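An Afternoon at the Fluscombe Open House

I had been meaning to get out to Fluscombe for ages, and when a neighbor mentioned that the Lodex workshop was opening its doors for an afternoon in January, I put on my thickest coat and went. It is a longer drive than the map lets on, mostly because of the hill after Sundham, where I got stuck behind a gravel truck and had plenty of time to look at the fields. I pulled into the lot a little after one o'clock, and there was already a line at the coffee urn.

Lodex has the old Farkas building, which those of us with long memories will know as the place that made window hardware. They have kept the big front doors and the lovely brick, and put in much better heating (thank goodness). We were given paper badges and sent off in groups of seven, which turned out to be a very nice size. You could hear what was being said and you could ask your question without feeling you were holding up a parade.

Learning by Hand

The first stop was a robot arm bolted to a workbench, and our guide, a cheerful young woman with her sleeves pushed up, simply took hold of it and moved it. She pressed a button on the wrist, the whole thing went slack, and she walked it over to a row of wooden pegs as if she were leading someone across a dance floor. Every few inches she stopped and pressed another button to save the spot. Then she let go, stood back, and the arm did it all again by itself. There was a small round of applause!

We each got a turn. I expected it to be heavy and it was light as anything, though it has a sort of thickness to it when you push, like stirring cold honey. My path was dreadful. I went too low on the second peg and knocked it over, and then of course the robot knocked it over too, very faithfully, and the guide laughed and set it back up for the next person.

Driving from Across the Room

After that we went upstairs, where the teaching is done by remote control. You sit in an ordinary office chair with a controller in your hand, and whatever your hand does, the gripper on the screen does as well. Squeeze, and the fingers close. The beginners' station runs in simulation, so there is no real arm at the other end and nothing to break, and you watch from a view set right down at the gripper itself, looking out past the two fingers.

I must have stayed at that station for 20 minutes. The view takes some getting used to. You are so close to the fingers that they look enormous, and what you are reaching toward is a wide dark tabletop running off ahead of you with very little on it to tell you how far away it is. I kept looking at the blue and white tiles beyond the far edge, and at the long slanting side of the table, to work out which way I was pointed. The young man minding the station told me that was a good instinct, and that most people forget to look at anything but the fingers.

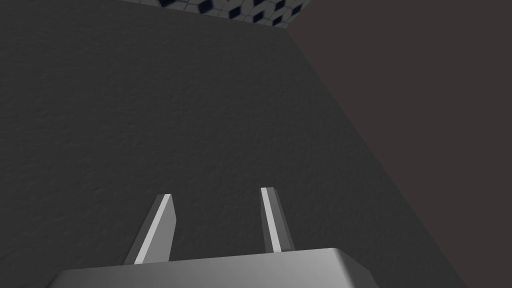

What Happens to All Those Tries

Every run a person makes is saved, the clumsy ones included, and somebody goes through them afterward and marks which are worth keeping. The folks upstairs told us they had collected over 3000 so far for a single job, picking up a small block and setting it down in a tray. I asked whether it wouldn't be quicker to write the instructions out, and was told, very kindly, that they had tried that first. The block is never quite in the same place, and people are good at adjusting without thinking about it, so they would sooner have the robot learn from the adjusting.

A gentleman in our group, who told us he was 78 and had run a lathe most of his life, sat down at the controls and was better than the rest of us put together. He moved slowly, straightened up over the block before going down, and got it in the tray three times in a row. They asked if he would mind staying on for a while so they could save a few more. When I left he was still in the chair with a cookie balanced on his knee.

If You Go

The tour takes a little under two hours if you linger the way I did. Parking is behind the building and the lot is gravel, so wear sensible shoes. There is an elevator, though it is slow. Children were welcome on the ground floor and seemed to enjoy the pegs most of all. Lodex plans to hold another open house when the weather warms up, and there is a sign-up sheet by the coffee. I put my name on it, and my sister's too.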